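Zwischenbericht an die Gendon-Stiftung
Projekt »Februar im Norden – das skandinavische Erbe in Wundmont«
Berichtet von Henrike Dreßler

Liebe Frau Lindqvist, liebes Team bei Gendon,

jetzt kommt also mein zweiter Bericht, und diesmal hat er mehr Fleisch als der erste (der ja im Wesentlichen aus Terminabsprachen bestand, ich weiß). Der Februar liegt hinter uns, es war der erste, in dem Wundmont das Erbe seiner norwegischen und schwedischen Familien einen ganzen Monat lang gefeiert hat, und ich bin immer noch ein bisschen heiser vom Singen. Ich erzähle der Reihe nach, soweit ich die Reihe noch zusammenbekomme.

Die Vorgeschichte kennen Sie aus dem Antrag: die Fischkonservenfabrik, die Werkswohnungen in der Unterstadt, die Familien, die für zwei Jahre kamen und dann vierzig blieben. Im Alltag der Stadt ist davon wenig übrig. Ein Straßenname, das Gebäck mit Kardamom beim Bäcker am Markt und ein paar Nachnamen auf Klingelschildern. Dass der Stadtrat den Februar zum »Monat des nordischen Erbes« erklärt hat, war für viele Ältere ein größerer Moment, als ich erwartet hatte. Bei der Verlesung im Rathaus saßen Leute, die seit Jahren zu keiner Veranstaltung mehr gekommen waren, und hinterher wollte keiner nach Hause. Wir standen bis nach 22 Uhr auf der Treppe.

Dann zum Kern, den Erzählungen. Geplant hatten wir 60 Gespräche, geführt sind bis jetzt 46. Davon sind 21 verschriftlicht und von den Erzählenden freigegeben. Das ist weniger, als im Zeitplan steht, und ich möchte da gar nichts schönreden: Das Abtippen dauert viel länger, als ich kalkuliert hatte. Die meisten wechseln mitten im Satz die Sprache, und zwar in einen Dialekt, den es im Herkunftsort so wohl gar nicht mehr gibt. Ein Programm kann damit nichts anfangen, wir hören alles von Hand ab, manches dreimal.

Am meisten diskutiert haben wir darüber, ob wir diese Mischsprache glätten sollen. Ich war anfangs dafür, der Lesbarkeit wegen, und habe mich überzeugen lassen, dass das ein Fehler gewesen wäre. 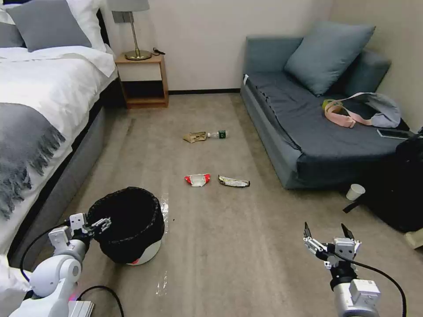
Torunn Solheim schrieb mir nach der ersten Lesung, sie habe zum ersten Mal ihre eigene Küche gehört, so rede man bei ihnen eben, halb hier und halb dort, und wenn wir daraus sauberes Deutsch machten, könne sie das Heft auch gleich ihrem Steuerberater geben. Ihre Mutter habe sich ein Leben lang für diese Sprache geschämt. Sie selbst wolle das nicht mehr, und ihre Enkel sollten die Wörter wenigstens einmal gedruckt sehen.

Damit war die Sache für mich entschieden. Wir drucken, wie gesprochen wurde, und stellen schwierige Wörter an den Rand. Siv Moen hat dafür ein kleines Glossar angelegt, das inzwischen bei jedem Treffen länger wird (das Wort für den Fischgeruch in der Wolljacke hat allein eine halbe Stunde Streit gekostet, es gibt nämlich zwei, und die Unterstadt und die Oberstadt sind sich nicht einig!).

Zu den Veranstaltungen: Wir hatten den Liederabend, zwei Lesungen, einen Backnachmittag und die Ausstellung im Haugen. Das Haugen ist der alte Speisesaal der Fabrik, der seit dem Umbau als Stadtteilhaus läuft, und ich hätte mir keinen besseren Ort wünschen können. Der Liederabend war rappelvoll. Wir hatten 57 Stühle aufgestellt, mehr gab der Keller nicht her, und die Fensterbänke waren auch besetzt. Die zweite Lesung dagegen war mau, das muss man so sagen. Sie lag am selben Abend wie das Schulkonzert, das hätte ich wissen können, mein Sohn spielt da Klarinette. Beim nächsten Mal gleiche ich die Termine vorher mit der Schule ab.

Sehr viel Freude hatte ich an der Zusammenarbeit mit Wandalik, dem polnischen Kulturverein. Die feiern ihr eigenes Erbe schon viel länger und haben uns mit Erfahrung und sehr großen Kochtöpfen ausgeholfen. Beim Backnachmittag stand Jarosław Bednarek am Ofen und hat mit zwei Damen aus der Unterstadt darüber verhandelt, ob in einen Hefeteig Kardamom gehört. Man einigte sich auf zwei Bleche. Daraus ist die Idee entstanden, im Herbst einen gemeinsamen Abend zu machen, über die Jahre, in denen polnische und norwegische Frauen am selben Band gestanden haben. Davon erzählen überraschend viele, und in unserem Antrag kam es gar nicht vor.

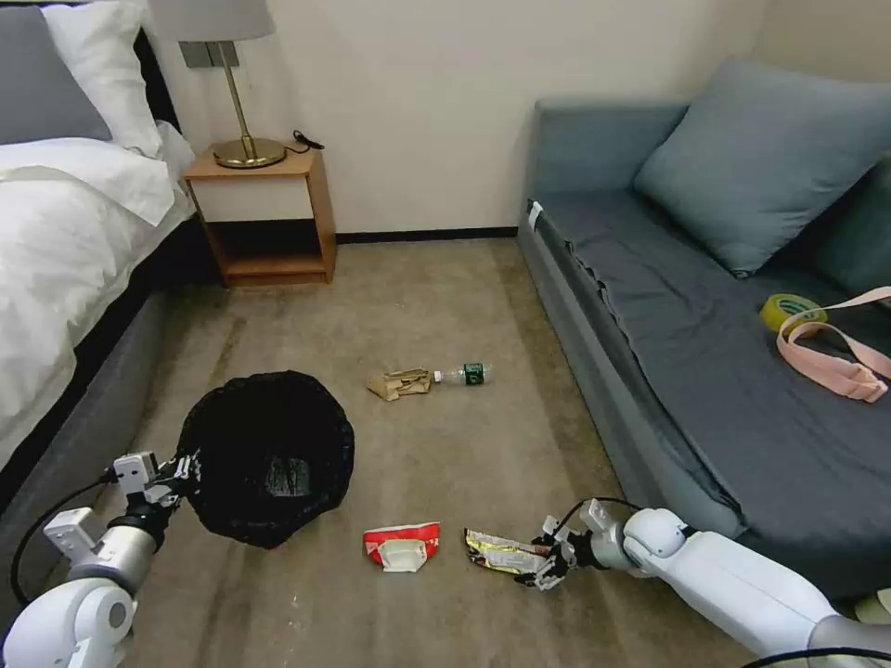 Das Heft mit den Erzählungen ist der Teil, an dem ich im Moment am meisten hänge. Ursprünglich sollte es ein richtiger Band werden, großes Format, fester Einband, fürs Regal. In den Gesprächen kam aber immer wieder der Wunsch nach etwas, das man abends im Bett liest, eine Geschichte und dann Licht aus. Also planen wir jetzt klein und mit weichem Umschlag, gerade so, dass es gut in ein offenes Fach passt wie das unten an dem hellen Holznachttisch auf dem Foto. Die Pensionen in Wundmont würde ich gern fragen, ob sie je ein Exemplar in ihre Zimmer legen. Wer hier übernachtet, fährt meistens weiter zur Küste und erfährt von der Unterstadt kein Wort. Satz und Papier werden durch das kleinere Format billiger, den Unterschied würde ich, Ihr Einverständnis vorausgesetzt, in das Abhören der Aufnahmen stecken.

Womit ich beim Geld bin. Die Raummiete im Haugen ist niedriger ausgefallen als veranschlagt, die Honorare für die Musik lagen dafür darüber, wir hatten die Fahrtkosten des Akkordeonisten vergessen. Unterm Strich gleicht sich das aus. Vom Posten »Aufnahme und Abschrift« ist fast alles ausgegeben, und da fehlen ja noch Gespräche.
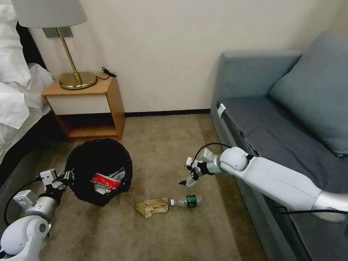
Deshalb wäre mir eine Umwidmung wirklich wichtig, und zwar möglichst bevor wir in die nächste Runde gehen. Ein paar der Erzählenden sind hochbetagt. Bei zweien mussten wir den Termin schon verschieben, und ich möchte ungern bis zum neuen Haushaltsjahr warten, nur damit die Tabelle stimmt. Die genaue Aufstellung liegt als Anlage bei, mit Belegen, diesmal auch in der Reihenfolge, die Sie sich gewünscht haben.

Zur Ausstellung noch ein Wort. Wir zeigen Leihgaben aus den Familien: Gesangbücher, Lohntüten, Wollsachen, eine Tracht aus der Gegend um Bergen, an der drei Generationen herumgeändert haben. Vieles davon lag jahrzehntelang in Schränken. Einige haben ihre Leihgabe zwischendurch besucht, so nenne ich das mal, sie kamen am Vormittag vorbei, stellten sich eine Weile davor und erzählten dann wildfremden Leuten, wie das war. Die Schulklassen fanden genau das am spannendsten, viel mehr als meine Texttafeln, die vermutlich auch zu lang sind. Eine Lehrerin hat gebeten, ob sie mit ihrer Klasse eigene Tafeln schreiben darf. Darf sie! Die hängen wir im Frühjahr dazu, solange die Familien ihre Sachen noch bei uns lassen mögen.

Etwas heikler war die Frage, wer eigentlich dazugehört. Ein Herr beschwerte sich, dass wir »nordisch« sagen und dann fast nur Norwegisches zeigen. Da hat er recht. Die schwedischen Familien sind weniger geworden und wohnen verstreuter, wir haben sie schlechter erreicht. Die nächste Gesprächsrunde fangen wir deshalb bei ihnen an, Siv hat schon telefoniert und erste Zusagen bekommen.

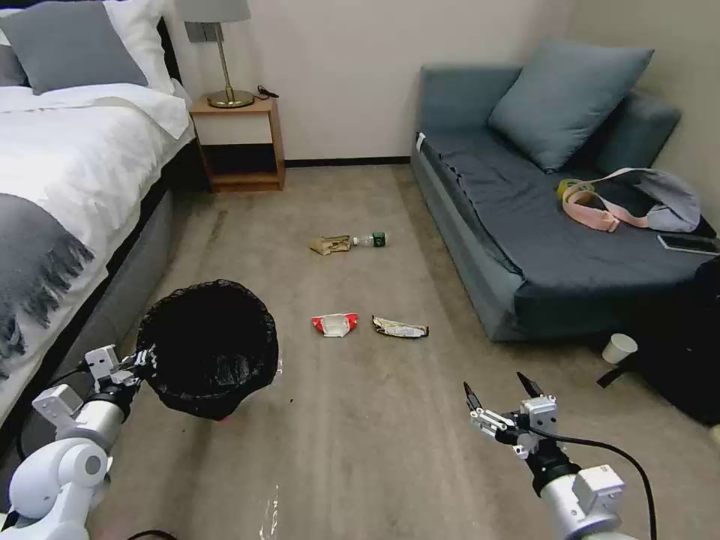 Was geschieht mit den Tonaufnahmen, wenn die Förderung ausläuft?

Die Originale gehen ans Stadtarchiv, das die Übernahme schriftlich zugesagt hat, und jede Familie bekommt eine Kopie ihrer eigenen Aufnahme. Öffentlich anzuhören ist nur, was die Erzählenden freigegeben haben. Wer es sich später anders überlegt, kann die Freigabe zurücknehmen, das steht auch so in der Einverständniserklärung.

Das hatten Sie am Telefon gefragt, und ich wollte es gern einmal ordentlich aufgeschrieben haben.

Wie es weitergeht: Zuerst die ausstehenden Gespräche, parallel dazu die Freigaben, dann das Glossar (wir brauchen dringend eine Entscheidung in der Fischgeruchfrage) und danach der Satz. Das Programm für den gemeinsamen Abend mit Wandalik schicke ich Ihnen, sobald der Saal bestätigt ist. Falls jemand von Ihnen kommen mag – die Bahnverbindung ist besser geworden, der letzte Zug fährt jetzt nach 23 Uhr.

Und falls Sie wegen der Umwidmung noch Unterlagen brauchen, rufen Sie bitte am besten vormittags an, nachmittags sitze ich mit Kopfhörern vor den Aufnahmen und höre das Klingeln nicht.

Herzliche Grüße aus Wundmont
Henrike Dreßler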